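Jaller Lidari drawer cabinet, reviewed for brick storage

The Lidari is a steel-framed drawer cabinet sold by Jaller for small parts. The product page shows screws and electrical fittings, but a fair share of buyers use it for toy building bricks, and that is the use tested in this review. The cabinet is 900 mm wide and is made to stand on a bench or hang from a wall rail. The rail is sold separately. The cabinet was used on a bench from March onward and then moved to the rail.

Assembly

The frame arrives flat. Side panels slot into the base and are held by machine screws, driven with the hex key supplied. The back panel is thin sheet and must go in before the top. The instructions show it going in after, which doesn't work without loosening both sides again. Two of the screw holes on the test unit had paint in the threads and needed clearing with a tap. Once tightened, the frame was square to within a millimetre across the diagonals.

Drawers

Drawers are clear polystyrene with a moulded lip at the front. There are two sizes, shallow and deep, and the rows can't be swapped. Each shallow drawer takes one removable divider, front to back. The deep ones take none. For bricks, the missing divider in the deep row is the main limitation, as larger colour groups end up mixed by shape.

Rear stops are present on all drawers and hold well. A drawer can be pulled nearly to full extension without dropping. Lifting the front over the stop takes it out completely, and most adults will manage it with one hand. Younger children will probably need help.

Jaller rates the deep drawers for up to 2 kg. A deep drawer filled level with standard bricks came nowhere near that. The fully loaded top row weighed 2,575 g on a kitchen scale and the runners showed no sag.

Sorting before filling

Capacity matters less than the order in which parts go in. Colour first and shape second is quicker for mixed lots, and shape first is better for anyone building from instructions, where a red plate in a drawer of red bricks is hard to see. The Lidari suits the second method. Its drawers are small, numerous and easy to label. A first pass by colour can be done in any open tray with a few compartments, and the cabinet then filled one colour at a time.
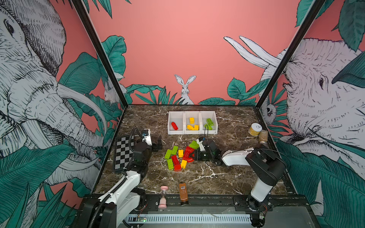 A first pass by colour: red in the left compartment, yellow in the middle.

Open trays are worth keeping after the cabinet is full. The drawers are too narrow to rummage in, and returning parts straight to them at the end of a build is slow. A tray of unsorted returns, emptied when full, keeps the cabinet in order with less effort.

Surface and noise

The base has four rubber feet, pressed in. They grip well on laminate and timber. On polished stone they slid slightly when a deep drawer stuck and was pulled hard. Adhesive pads from a hardware shop fixed this. The steel base has a raw edge at the rear that will mark a soft surface if the cabinet is dragged, so it should be lifted into place.

Bricks poured into an empty drawer are loud. Thin felt cut to size cuts the noise but collects dust, and was removed after a few weeks. 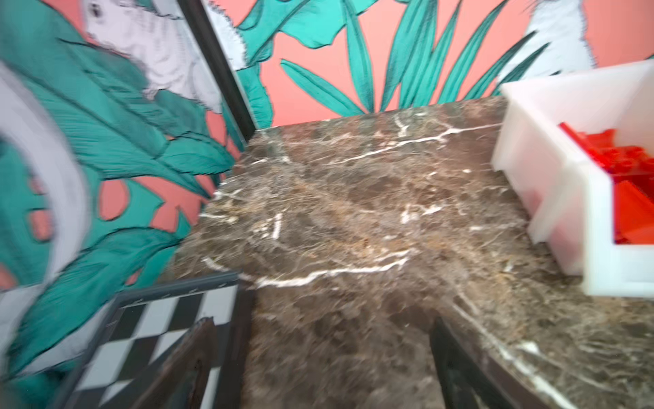
Maxine Fairweather wrote in to say that her Lidari has been on the wall rail for two winters in an unheated garage, and that the drawers have stayed clear but the label holders have gone brittle and three have snapped. She now prints labels on clear tape and sticks them to the drawer fronts, and would skip the holders entirely.

The label holders on the test unit have not broken, but they are plainly the weakest part. They clip over the lip and come off when a drawer is pushed in crooked.

Compared with the Cho

The Cho cabinet is the usual alternative. It is all plastic, lighter and cheaper, and its drawers take two dividers each. Its frame racks under load and the bottom row binds when the cabinet is full. Jaller also lists an Idanance insert set for the Lidari, which adds dividers to the deep row. It was out of stock at the time of writing and was not tested.

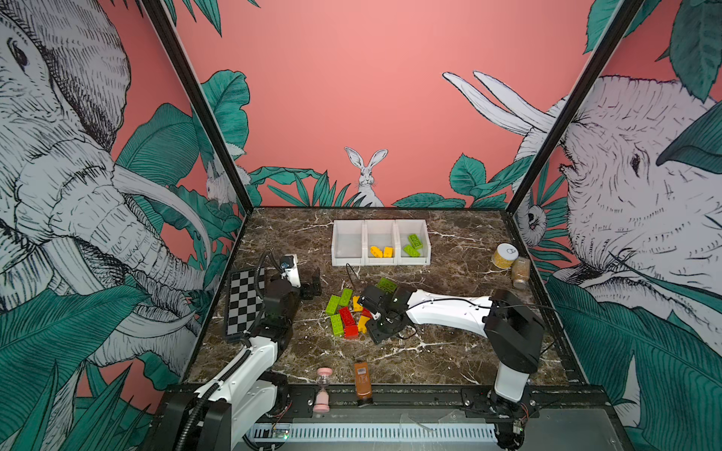
Can the drawers be washed?
Warm water and mild detergent are fine, but keep them out of the dishwasher, where the polystyrene may craze and warp.

Verdict

Recommended for collections sorted by shape, with the rail. For bulk storage by colour, deep tubs cost less and hold more. Spare drawers are sold singly. Spare label holders are not.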